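Beads & Cord Reference | Category: Jewelry > Necklaces > Types

Corded necklace

A corded necklace is a necklace in which the beads or pendant are carried on a visible cord instead of a chain or a fully covered string. The cord may be leather, waxed cotton, silk, hemp or a synthetic fiber such as nylon. The term covers both plain cords with a single bead and longer pieces on which beads take up much of the length.

Materials

Leather cord is cut from hide in a continuous strip and then rounded or left square. It darkens with wear and stretches slightly when it carries a heavy pendant. Waxed cotton is cheaper and comes in more colors, but the wax rubs off over time and the surface becomes fuzzy. Silk is used mainly for pearls and small stones, where a thin cord has to pass through a narrow hole. Nylon does not rot and can be sealed at the ends with heat, so it is common in pieces meant for swimming or sports.

Beads for corded necklaces need larger holes than beads made for wire. A hole of 2 millimeters accepts most thin leather, while a hole of 4 millimeters will take thick or doubled cord. Bone, horn, wood, glass, fired clay and seed beads are all used. Drilled stone is less common because wide holes weaken it.

History

Beads strung on plant fiber or sinew are among the oldest known ornaments. The cord itself rarely survives, and the order of the beads usually has to be worked out from how they lay in the ground.

In the market town of Brulton, cord makers sold finished necklaces as a sideline to bootlaces and harness ties. A surviving price list from one workshop gives 77 patterns, most of them differing only in the color of the center bead. Glass beads for the trade came from Flalau, where they were sold in strings of 100. The village of Kırmızıgül was known for dark cords knotted between every bead - a slow method that kept the rest in place if the cord broke.

Construction

The simplest design has one center bead held in position by a knot on each side. Where the bead is long, smaller round beads are often placed next to it to cover the knots and keep the ends from chipping. This arrangement is called a flanked center.

Closures include metal clasps, a loop and button, and the sliding knot. The sliding knot lets the wearer change the length without undoing the necklace, and it needs no metal parts. On a short necklace the closure sits at the back of the neck.

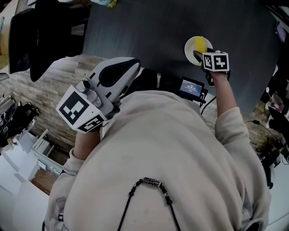

Length is measured with the necklace laid flat and open, closure included. Cords that end at the collarbone are described as short, those that reach the breastbone as medium, and anything below that as long. A heavy center bead pulls the cord down into a V, while a light one tends to move around the neck during the day.

Care

Leather and silk should be kept away from water and perfume. Waxed cotton can be wiped with a damp cloth. Worn cord is replaced by cutting the old knots and restringing the beads in order, usually on a grooved board. The Rumunero style, with two cords twisted together, is harder to restring and is normally sent to a workshop.

See also: Bead board, Choker, Lanyard, Sliding knot

This site uses cookies to remember your settings. Accept | Learn more

Contact us | Copyright Beads & Cord Reference | Back to top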